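Working Rules for Two-Armed Robots at the Drinks Station: Frequently Asked Questions
Parkent site, kitchen and lounge area. Questions to Gonzalo Manzano.

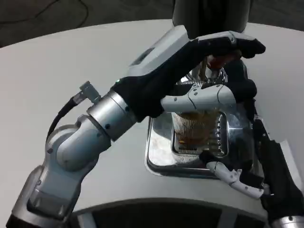
These answers cover the rules that apply when a two-armed robot is handling drinks, cups or counter equipment in a space that people also use. They go with the Hakimex site handbook and don't replace it. If the two disagree, follow the handbook and let Gonzalo know.

Who has to follow these rules?
Anyone who starts, supervises or works next to the robot. That includes cleaning crews and visiting engineers from Arroyo. Guests who only collect a drink need to know one thing: wait until the cup is on the pickup side of the floor line before reaching for it.

Can I stand next to the robot while it is pouring?
Only if you are the operator on duty. Everyone else stays behind the floor line. The operator stands where they can reach the stop button without leaning over the table.

What happens if someone steps over the line?
The operator pauses the task. Do not wait to see whether the person steps back. Once the area is clear, check where both hands are and what they are holding before you resume.

Does a pause make the robot let go of the cup?
No. A pause holds the arms and the grip as they are. An emergency stop is different and the arms may sag a little, so never put your own hands underneath after one. If a cup is stuck in the grip, use the release step on the operator panel. Don't pull on the fingers.

Which cups are allowed?
Light plastic or paper cups from the approved list. Clear cups are preferred for training new operators, as you can see the level from the side. Glass is not allowed at this station, and neither are cups with handles.

How full should a cup be?
Never to the brim. The fill limit is set in the task and operators should not change it. If you think it's wrong for a new cup size, send a change request.

Why does the robot use both hands for this task?
One hand handles the cup and the other steadies the machine. Our risk review for the station assumes the machine is braced. If the bracing hand is out of service, the task is not to be run one-handed, even for a short test.

Are hot drinks allowed?
Not during open hours. Hot liquid tests need a written approval, a second person in attendance and face protection for both. Drinks served to guests are cold or room temperature.

What are the rules on gloves?
The hands must be covered any time they work near drinks. Change the covers if they are torn, sticky or wet through. Glove changes are done with power to the arms off. Write the change in the log, including which hand.

What about the covers and cables on the arms?
Look them over before each shift. A cable should follow the arm closely and have enough slack for the elbow to bend. If one hangs in a loop that could catch on the machine or the table, take the robot out of service. Cables on the floor have to be kept out of the walkway. Tape is fine for one day, after that use a cable cover.

What do I do about a spill?
Pause, then switch the arms to safe mode, then wipe up. If liquid has reached a wrist or a hand, report it and don't restart that day. Fill in form 1384 for anything larger than you can clean up with 2 paper towels.

Does the green light on the hand mean it is safe to touch?
No. Treat indicator lights on the hand as information for the technician. The only signal that clears you to touch the robot is the safe mode message on the operator panel.

How long does it take to become an operator?
Most people need 7 supervised sessions. You also have to complete 100 pours without a missed step on the checklist. Experience with single-arm machines does not shorten this.

Can I use the Gikico task library here?
Yes, if the task has been signed off for Parkent. Tasks signed off at another site still need a slow-speed run here first, with an empty cup and the station closed to guests.

When is the station closed for checks?
Tuesday mornings until 10:30. The stop buttons, the floor line and the fill limit are all tested then. Please don't book demos in that slot.

When were these rules last reviewed?
In April. The section on cups was rewritten and the one-handed rule was added.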